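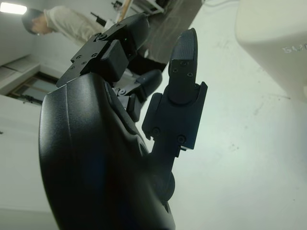
Notas para la charla - Ordenar una sala que usan muchas personas
Jornada de espacios compartidos, Wumumico, 19 de abril de 2018

Antes de empezar: comprobar el micrófono, dejar el agua en la mesa, hablar despacio. Si alguien no entiende mi acento, que levante la mano sin vergüenza.

1. Saludo (dos minutos)

Buenas tardes y gracias por la invitación. Voy a hablar de una cosa muy sencilla, que es guardar los objetos en una sala de trabajo. Durante el último año me he ocupado del orden de la sala Akeo, en el edificio Liyanage, y quiero contar lo que hicimos, también las partes que salieron mal.
Preguntar al público: ¿quién ha comprado este mes unas tijeras que ya tenía? Esperar las manos. No comentar demasiado.

2. El punto de partida

En septiembre hicimos el inventario. Encontramos 1233 objetos en una sola sala, sin contar los muebles. Repetir la cifra, despacio.
Casi todo estaba guardado según el lugar donde había un hueco libre. Las cintas adhesivas vivían en cuatro cajones diferentes. Las extensiones eléctricas estaban debajo de los manteles de las fiestas. Había una caja con la palabra "varios" y dentro de ella otra caja con la palabra "varios".
Pausa aquí, normalmente se ríen.

3. Vaciar antes de comprar

Nuestro primer error fue comprar cajas. Gastamos 300 euros en cajas transparentes con tapa, todas iguales y muy bonitas. La mitad resultó demasiado profunda para el armario y la puerta no cerraba.
Por eso mi consejo es vaciar primero, medir el fondo del armario por dentro, y solamente después ir a la tienda. Llevar la medida escrita en un papel, porque la memoria engaña unos centímetros.
Si falta tiempo, saltar la historia de las cajas de zapatos.

4. Agrupar por tarea

Al principio agrupamos por material: lo de papel con lo de papel, lo metálico con lo metálico. Sobre el plano parecía lógico, pero para envolver un paquete era necesario abrir cinco puertas.
Ahora agrupamos por tarea. Hay un estante para empaquetar, otro para limpiar, otro para las reuniones. Las tijeras están repetidas en dos de ellos y lo aceptamos.
Ejemplo para decir en voz alta: en el estante de limpiar están los paños, los guantes, el cubo y las bolsas de basura. La persona coge todo con un solo viaje.

5. Las etiquetas

Nosotros llamamos Tasero a nuestro sistema de etiquetas. Es solamente una tabla con colores y una palabra por estante. La palabra tiene que ser la que la gente usa al hablar - escribimos "cables", y dejamos "material eléctrico auxiliar" para las facturas.
Letra grande. La etiqueta va en el estante y no en la caja, así el hueco vacío también dice qué falta.
Dar aquí la hoja fotocopiada. Avisar que la columna azul se imprimió casi gris.

6. El dinero

Nos dieron un presupuesto de 2000 euros. Lo más caro fueron los estantes regulables, y los recomiendo. Lo que menos ha servido es el panel de ganchos para la pared, quedó demasiado alto y varias compañeras no llegan.

7. Mantenerlo

Diez minutos los viernes, antes de apagar la luz. Lo que no tiene sitio va a una bandeja en la entrada y espera allí dos semanas. Después se regala o se le da un estante.
Tengo que reconocer que en diciembre la bandeja se desbordó y pusimos otra bandeja. No lo hagan.

8. Preguntas

Seguramente preguntarán por las llaves: están en la recepción, con un cuaderno de firmas. Si preguntan por los productos de limpieza, responder que van en un armario con cerradura y en su envase original.
Recoger las hojas que sobran y devolver el mando del proyector en el mostrador.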